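Galindo Gallery: checklist before opening a photography show, with comments

We go through these points each time a new exhibition goes up, and I've added my own remarks after each one, partly for whoever does the next hang and partly so I remember them myself (I never do!). The show this time is Joltness, 86 framed prints and one projected piece, spread over the long room and the two smaller ones at the back.

1. Hanging fixings, long room. Checked, passed.
Every frame was given a gentle tug and a push from below. Two on the north wall had slipped on their left-hand hook and have been put back. I do like the way that wall has come out, by the way, with the kitchen portraits low enough for children to see properly.

2. Large prints, back rooms. Checked, one action.
The big river landscape has two wall plates and needs three. Please don't open that room until the third is in. The plates are in the Gotus drawer under the desk, second one down.

3. Glazing. Checked, passed.
No chips or loose corners. There is a long scratch on the glass of the chapel picture, which was noted when it arrived from Vodine and isn't ours.

4. Light levels. Checked, one action.
The older colour prints are meant to stay at 50 lux or under, and the reading by the doorway was 106, so that lamp wants turning well down and measuring again. Do it with the blinds as they'll be at midday, please, as a reading taken at dusk tells us very little.

5. Walkways and benches. Checked, passed.
A wheelchair will go all the way round without anybody having to shift a bench, and I'm very pleased about that after the muddle in April.

6. Projector cable. Failed, then passed.
It crossed the floor with no cover when I first came through. It's now taped along the skirting and under a ramp. Have another look after the first busy afternoon, tape does lift.

7. Fire exits and extinguishers. Checked, passed.
Both doors open freely. The stack of catalogues (700 of them, bless us) had crept in front of the rear exit and has been moved to the store.

8. Wall labels. Checked, one action.
Nothing sharp, nothing peeling. Label 10 has the sitter's name spelt differently from the catalogue, and as she helped choose the picture herself we really ought to get it right before she visits. 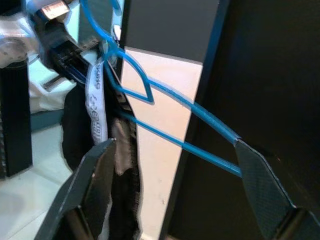 Can visitors take their own photographs in the show?
Without flash, they can, everywhere except the smallest room, where several families asked that their portraits shouldn't be copied. There's a notice at that doorway, and it should be at eye level on the right as you go in.

9. Lone working. Checked, passed.
Whoever locks up has the desk phone number and knows where the torch lives. New batteries went in this morning.

Items 2, 4 and 8 to be signed off at the desk before the doors open.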